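3.2 Materials on the table

The study concerns ordinary household things which are left on a table in a shared living space, and how people sort them when they are asked to tidy. We selected the objects from a larger list that Irfan Mengal collected in the Hernham survey of homes. In that survey 102 households wrote down what was lying on their main table on a weekday evening, and the lists together contained 3066 entries. We did not wish to use all the kinds of object in the list. We kept seven categories, which were the most frequent after paper and dishes had been removed: soft textiles, remote controls, small toys and puzzles, chargers, keys, glasses cases and writing tools.

Soft textiles were the most difficult category to define. Participants in the survey used many words for them, for instance cloth, cover, wrap, rag and throw, and the same word could mean a different item in two homes. Tarigan (the Tredora report) proposed to group textiles by size only, but we found that the pattern had more influence on how people spoke about them. A plain grey cloth was mostly described by its use. A cloth with flowers was mostly described by its colour or its print, and often by the person who had bought it. For this reason the textile category in our set contains both plain and printed fabrics, and among the printed ones is a white fabric with pink roses. We did not iron or fold the textiles before a trial. In the survey answers, folded textiles were nearly always reported on a shelf or on the back of a chair, while the ones on the table were reported as lying in a heap, and we wanted to keep this difference. The crumpled state has a second effect on the judgement of the participants - it makes the size of the fabric hard to estimate, and a person who cannot see the size does not easily decide if it belongs in a drawer, in the laundry or over the sofa.
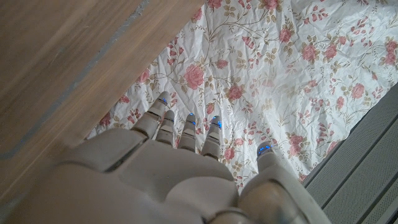
3.3 Small objects and their neighbours

The other six categories are hard objects which can be held in one hand. Their names caused almost no disagreement. What changed between the homes was the place where they were kept. The remote control had the most stable behaviour in this respect. In the survey it was reported on the table even by households who had also a dedicated holder for it, and several respondents added the remark that the holder was "for guests" or "for photographs". We therefore treat the table as the normal home of the remote control, and a tidying solution that leaves it there is coded as complete.

The puzzle cube was the opposite case. It has no fixed home in most of the lists. Some families placed it with the toys, others with the office things, and in the pilot at Udent two adults of the same family gave two different answers on the same morning. We kept the cube in the set exactly for this property. Its coloured squares also make it easy for a participant to point it out by words, so that the discussion is about the place and not about which object is meant.

We should note that the neighbouring object matters. When the cube was near the remote control on a light wooden table, participants in the pilot spoke of both as "things for the sofa" or "things for waiting". When it was placed with pens, the same participants called it a desk item. This influence of the neighbour was already mentioned by Won in her work on kitchen counters, but there it was observed with food packages, which have a stronger place of their own. Figure 3 shows the cube held above the table used in our work and the remote control lying on it. The distance between objects was not fixed in advance, and we did not try to align them, as a regular arrangement was read by the pilot participants as already tidy.

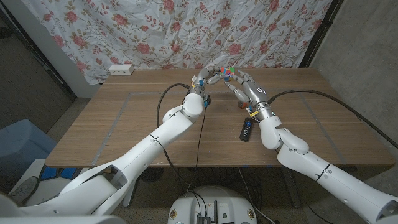

Figure 3. Puzzle cube held near the far edge of the wooden table, with the TV remote control lying on the table.

Each participant received three arrangements, and the order was changed from one participant to the next. The instruction was always the same sentence, "please make this table ready for the evening", without any mention of a favourite place or a correct answer. Faizal Tarigan read the instruction aloud and noted the first word that the participant used for each object. If a participant asked whether an item could be thrown in the garbage, the answer was yes, and the item was recorded under a separate code that we describe in Section 3.4.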